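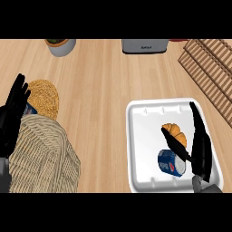 A reader of last month's entry wrote in to ask whether examples gathered in simulation are worth keeping at all, given that a learning system trained on them must sooner or later work in a real kitchen. The same reader suggested that the hours would be better spent on fewer recordings made with physical equipment.

The question deserves a full answer. The Skemberg set consists of two-handed tasks performed by an operator who controls both hands of a simulated robot. The current group of tasks concerns food and drink items on a tray, with a croissant and a soda can among them, and a wicker basket standing to one side. Each session is limited to 40 attempts. Beyond that number, the operator's movements become hurried, and the system learns the hurry along with the task.

In September the set was reviewed in full. Of the 40 attempts in the first session, 23 were accepted without change and 16 were returned for trimming, mostly on account of long pauses at the start. One was discarded. The trimmed attempts have been kept in a separate folder so that their effect on training can be measured separately.

Simulation offers one advantage that I would be reluctant to give up. A starting arrangement can be restored exactly, and the same reach can then be attempted with the can turned a little further or the pastry moved closer to the rim. Six such arrangements have been prepared for the tray tasks. The reader is correct that contact remains the weak point. A rendered croissant does not crumble, and a grip that would crush a real one may pass unmarked.

For that reason, the Bramberg recordings, made on physical equipment, will continue alongside this work. Attempts from both sources are labeled by origin, and no training run will combine them until each has been tested alone. Notes on the labeling format will be posted here once the second session has been reviewed.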